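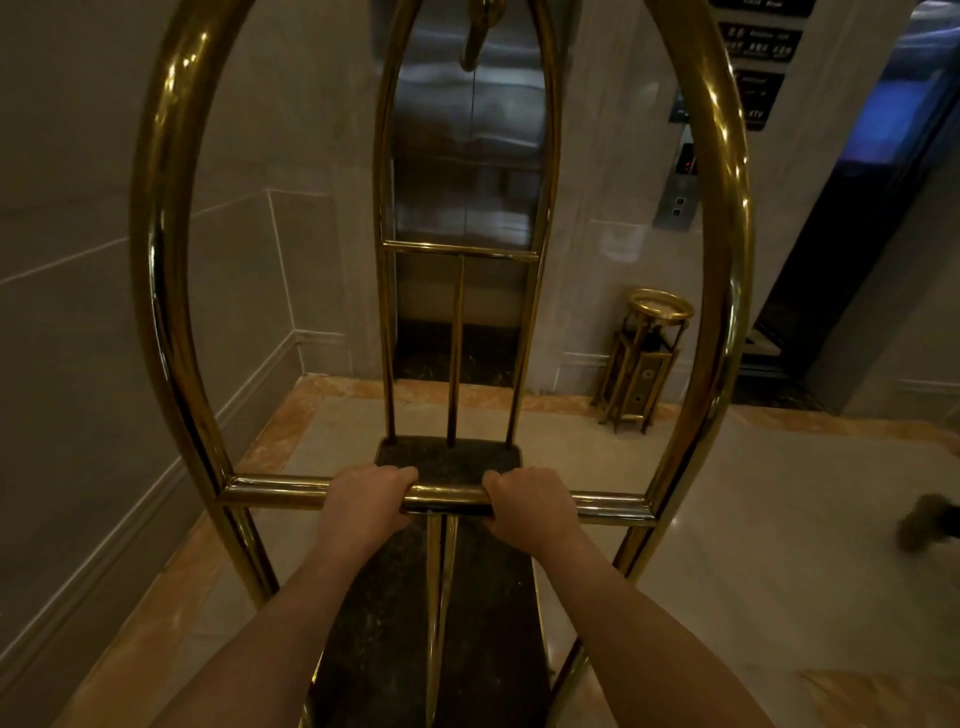
Lift rules for the Nisutano delivery units, second go at writing them up. February draft was too long and no one read past the first page, fair enough. Short version for the site folks at Irna. Main rule: the cart goes first. Both hands on the crossbar, doors still shut, that's a cart waiting for the lift and the robot has to treat it as one. Holds back, doesn't creep, doesn't call the same car. If it has already called, it cancels and trys again once the lobby clears. Staff shouldn't have to let go of the bar to wave it off.

Saturday, March 22, 2025. Notes by Catherine Drummond, comments from Lawal Akpan worked in where I could read his handwriting.

**Before anything moves**

- Waiting spot is 200 cm back from the lift doors, marked on the map, not with tape (tape lifts on polished marble and then the brushes eat it)
- Never parked in front of the call buttons
- Tray locked, lid shut
- Arrival chime on low after ten at night. Guests complain otherwise, and they are right

**In the car**

One robot per car, no exceptions. Never with a loaded cart, even if it fits. Lawal wants it allowed for empty carts. I said no for now, we can look again when the Nwankwo people send the new bumper settings. Person already inside? Robot waits for the next one. Person walks in after? Robot stays put against the back wall and does not try to leave until its own floor.

**Polished floors**

Shiny metal is a pain. Brass tubing, steel doors, glossy tile, all of it can throw the sensors off, so slow speed in every lift lobby whether it looks busy or not. Re-check the map after any furniture move, including bins and mats. Wipe the sensor window at start of shift, dry cloth only, none of the glass spray pls.

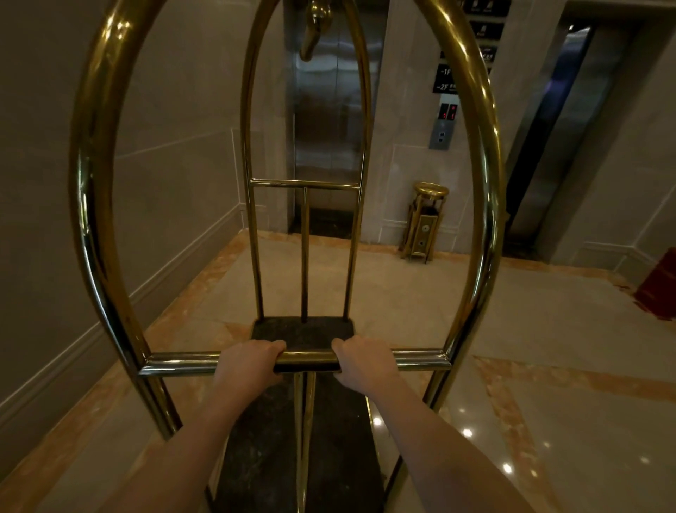 Who can press the stop button on a delivery unit?

Anyone on shift, any department, and guests too if they feel they need to. Only a trained person restarts it. Write it in the log before the restart, with time and floor, and leave the unit where it stopped unless it's blocking a fire exit.

**Log stuff**

Form 1014, the 2 page one. Old Erno sheets go in the recycling, please stop photocopying them. Logs to me within 72 hours of a stop. "Robot stuck" is not enough, I need which lift, which way it was facing and who else was waitng.

Corrections to me or Lawal. Ramp and loading dock rules still to come.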